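Niler Open Baskets, Large and Small

Kemdale Home & Desk > Storage > Baskets

I'll admit I have a soft spot for these. We stock a fair few baskets, and most of them come and go with the seasons, but the Niler has been on our shelves long enough that I've stopped thinking of it as a product and started thinking of it as the thing I grab whenever a surface at home gets away from me. It's an open, rectangular basket in an orange-brown woven finish, it comes in two sizes, and it does one job: it gives your bits and pieces somewhere to live.

I'm a desk person, so that's how I'm going to sell it to you. You've got a nice clean white desk (maybe you splurged on a height-adjustable one, good on you), and a few weeks later it's covered in pens, tape, a phone charger, half your lunch and a receipt you swear you need. Drawers are fine if you've got them. A lot of the sit-stand desks haven't, so everything just sort of drifts. Two baskets on top and the drifting stops, or slows down a lot!

The warm colour is a big part of why I like them on white. Plain tabletops can look a bit like a dentist's waiting room, and a bit of weave cheers the whole thing up without you having to do any actual decorating. Large in the middle where you can reach it, small one down the far end for the little things. I've had mine set up that way since October and haven't been tempted to shuffle them.

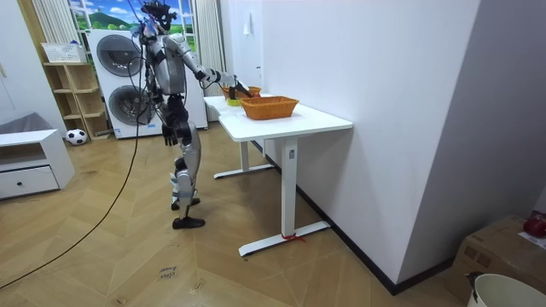

Which size should I get?

Small is the one for odds and ends. Keys, lip balm, USB sticks, the spare batteries, a mandarin for later. If you tend to lose tiny things, get the small and be strict about what goes in it.

Large is the one for stuff with a bit of bulk. Tape, a stapler, a stack of sticky notes, your headphones. It also makes a very decent fruit basket, and that's how a good half of the people who chat to me at the counter seem to be using theirs. The sides flare outwards, so you can get your hand in and have a rummage without tipping everything out.

If you really can't decide, we do them as a set of 2 (one large, one small) and I reckon that's the best buy on the page. You can also get two of the large if you want a matched pair for sorting.

Sorting with a matched pair

I got a bit carried away with this one. Take two baskets of the same style, put one at each end of the table, pop a sheet of paper in front of each with a label on it, and tip everything that's been piling up into the space between. Then it's just one thing at a time, left or right. Fruit goes this way, office supplies go that way. It works on a kitchen bench, it works on a craft table, and it's brilliant with kids because they can do the labels themselves in their own writing, spelling and all.

You don't need fancy tags. Plain white paper and a dark marker is plenty, and you can change your mind next week when the categories turn out to be wrong. (Mine started as "keep" and "chuck", and the chuck basket stayed suspiciously empty.)
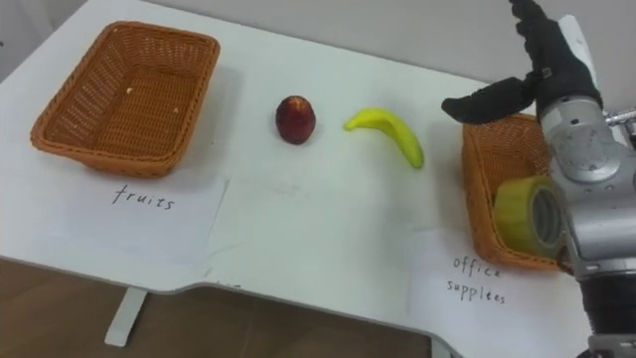
Niler baskets at either end of the table, with an apple and a banana in the middle and a roll of tape at the right-hand basket.

A few things worth knowing

They're open, with no lid, and we don't sell one for them. I get asked this a lot. If you want something closed, have a look at the Villanueva boxes instead, they're a similar idea with a lift-off top and they stack.

There's texture to the weave on the base as well as the sides, so crumbs and little specks can settle down in there. Turn it upside down over the bin and give it a good tap, then go over it with a soft dry brush. I do mine when I remember, so not very often.

If you're keeping fruit in one, lay a tea towel or a bit of paper in the bottom. Ripe bananas go soft at the worst possible moment and it's much easier to wash a tea towel. I also keep apples and bananas apart when I can, as bananas go spotty quicker sitting next to them.

Keep them out of full sun if you're fussy about colour. Mine lives near a window and I'm not fussy, so I can't say I've checked!

What they're not for: anything heavy, anything dripping, or the cat. The cat will disagree.

Ordering and pick-up

Sold singly or as the set of 2. We send them out nested, one inside the other, with paper between. Cut the parcel tape along the side of the box and not straight down the middle, please, the top basket sits right up under the flaps and I've seen what a box knife does to a weave.

Pick-up is from our Tandulstead shop, and there's usually one of each size out on the front table if you'd like a look before you commit. We had 173 in at the last count and they do tend to move before Christmas, so if you want a matched pair for a present, don't leave it till the last week. Orders of 20 or more (offices, classrooms, anyone with a very big bench) get their own price, just drop us a line through the contact form and tell me what colour your desks are. I'm nosy about desks.

Page updated November 2019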